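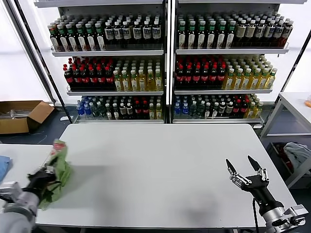 The two-armed cell at Ilamstead, left gripper full of green cloth and the right one open.

The first thing I learned about the folding cell at Cemwood's Ilamstead shop is that you don't lean on the table. I leaned on the table. Everyone was very nice about it, but then we had to run the whole table check again, so I got to see that part twice!

I'd driven out expecting to write about folding, and I ended up spending most of my visit on what happens between folds. The cell has two arms and a white table, and the crew calls it Dursun (the name was on the purchase order, and it stuck). It folds T-shirts, over and over, and every 400 folds it gets stopped for what they call the small service. The big one comes at 2,000.

The small service is mostly wiping and looking. Somebody powers the arms down, pulls the key, and goes over the fingers with a dry cloth, because cotton sheds a lot more fluff than you'd think and it all wants to live in the joints. Then come the screws. Each one in the finger links gets a dab of paint when it's tightened, and if the paint line has cracked, the screw has moved. I loved this. It's the same trick my uncle used on his lawn mower.

After that they check the dark contact plates on the inside of the fingers. A worn plate lets the shirt slide, and a sliding shirt gives you a fold that looks fine on one side and awful on the other. The tech handed me an old plate and a new one and asked which was which. I got it wrong.

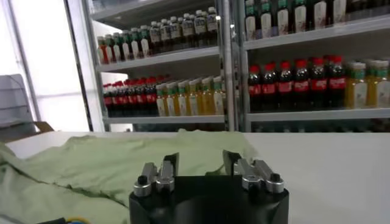
Getting the grip right

With fresh plates on, the grippers have to be taught where closed is all over again. They close slowly on nothing, then on a strip of thin card, then on a shirt. The software for this comes from Pincombe, and it's pretty plain: a number for each hand and a button that says Save. The crew keeps a paper copy of the numbers anyway, going back to November.

Then it's corner practice. One hand takes a corner, lifts a little, and waits while the tech tugs on the fabric. Too loose and it slips out. Too tight and you get a pinch mark, which on a printed shirt can 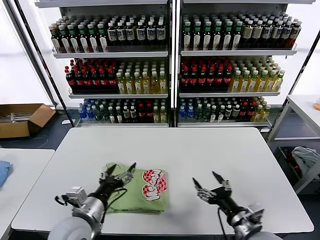 land right on the lettering if the corner comes in crooked. They nudge the number, try it again, nudge it back. I asked how they know when to stop and got a shrug and "when it quits annoying me."

Cables are last. They watch each one through a full reach, both arms, looking for a loop that pulls tight or rubs. The right arm had a cable replaced at 3,000 folds, and the tech still watches that one a bit longer than the others. Then the key goes back in, everybody steps away from the table (me included), and the count starts over at zero.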